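# Censtead students teach a robot arm to clear the table

Jun 21, 2026

The robotics club at Censtead High School wrapped up its year with a public demonstration of a tabletop robot arm that students have been training since the fall. Families and younger students watched as club members ran the arm through a set of pick-and-place tasks in the school's shop room.

The club has 11 members this year, most of them sophomores and juniors. Their project, named Zutlow after a character in a story one of the students wrote in middle school, is meant to pick up small household items and set them down on a tray. The students will enter it in the student division of the Gronodar Challenge this fall.

Catalina Mansilla, the club's adviser, teaches physics and a computer science elective. She said the students chose the task themselves after looking at last year's challenge rules.

"They wanted something that sounds easy," Mansilla said. "Picking up a box sounds easy until you have to do it at a different angle every time."

The arm learns from recorded examples. A student guides it through a task by hand using a second, smaller arm, and a camera near the gripper records what the arm sees along the way. The club set a goal of 1000 recorded runs before the end of the school year and passed it in May. 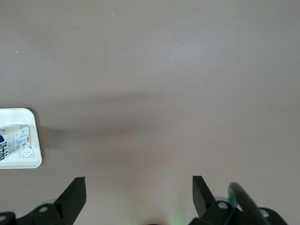 Most of the club's work this spring went into boxes and packages. Cans and cups were handled in the first semester, and the students found that a program that worked well on round objects often missed flat-sided ones. Small cartons have to be approached with the gripper fingers spread wide and lined up with two opposite sides. A carton sitting at a slight angle on the white tray means the wrist has to turn before the fingers close, and the printed panels on the packaging gave the first version of the program trouble. The little cat face drawn on the tray did too. For several weeks, the arm would sometimes head for the cat.

Ramesh Solanki, a junior who wrote much of the code, said the team thought about switching to a plain tray but decided to keep the one they had and record more runs with it.

"At the challenge you don't get to pick the tray," Solanki said. "So we left it."

Lighting was another problem. The shop room has windows along one wall, and shadows move across the tabletop during the afternoon. Runs recorded right after school did not match runs recorded closer to five o'clock. The students now record at different times of day on purpose and write down the time of each session in a shared log.

Mimoza Golob, a sophomore, is in charge of the log. She also decides which recordings get thrown out. A run is dropped if the person guiding the arm bumps the table, stops partway through, or lets go of an item too early.

"I threw out a lot of my own," Golob said.

At the demonstration, the arm was given 11 tries at moving a carton from the tray to a marked spot on the table. It completed all but 2. In one miss, the fingers closed on a corner and the carton slipped. In the other, the arm stopped above the tray and did not move again until it was reset.

The audience was then invited to place the carton on the tray in any position they liked. Several younger children took turns, and one stood it on end. The arm knocked it over and then picked it up, which got the loudest applause of the afternoon.

Money for the arm and its spare parts came from the school's science budget and a donation from Pandey Hardware, a local store. The store's owner, Neelam Khurana, attended the demonstration and said she would supply fasteners and cable for next year as well.

The club will meet once a week over the summer. Plans include replacing the worn tips on the gripper fingers and trying the same program on soft packages such as bags of rice, which students expect to be harder. Pushpa Singhal, a senior who led the club for the past year, is leaving for college and will hand the job to Solanki.

Students entering ninth grade who want to join can sign up with Mansilla in the first week of school. No experience with programming is needed.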